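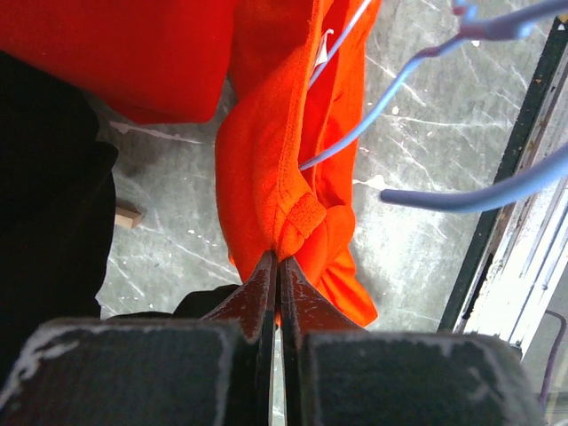

One reader wrote in to say the lights on her Fomier tree went out halfway up every single year, and could I please put the stringing part before the ornament part this time. Fair enough! So lights come first now, and if you've already got your tree standing in its base with the trunk in water, you can start right here.

Section 2: Lights and Power

What you need: the light strings, the foot switch, one outdoor-rated extension cord if the outlet is far away, and a step stool. I use the Paiva 100-bulb strings and I'm happy with them, but any LED set will do.

1. Plug in each string while it's still on the floor. Wiggle the plug a little. If a section flickers, swap the bulb now.

2. Leave everything unplugged from here until step 6.

3. Start at the trunk, at the bottom, with the plug end hanging down toward the outlet. I started at the top my first year and ended up with the plug next to the star - don't do that.

4. Work around the tree in a loose zigzag, tucking the wire in toward the trunk and back out to the tips. My seven-footer takes some 715 bulbs once I've added the odd short string, and it's plenty.

5. Connect the next string end to end. Check the tag for the maximum number you can join, and go by that number even if your neighbor's set allows more.

6. Plug into the foot switch, step back across the room, and squint. Dark patches show up right away when everything's a bit blurry.

Caution: keep the plugs and the foot switch well clear of the water in the base. Lights go off when you leave the house or go to bed.

Note: a fresh tree drinks a lot in its first couple of days. I top mine up morning and night (the Cemgate stand has a wide lip, so I can do it with a regular pitcher) and I check again before I touch the ornaments.

If the whole string stays dark, look at the little fuse in the plug first. Spares are usually taped to the cord near the tag. Ornaments are in Section 3.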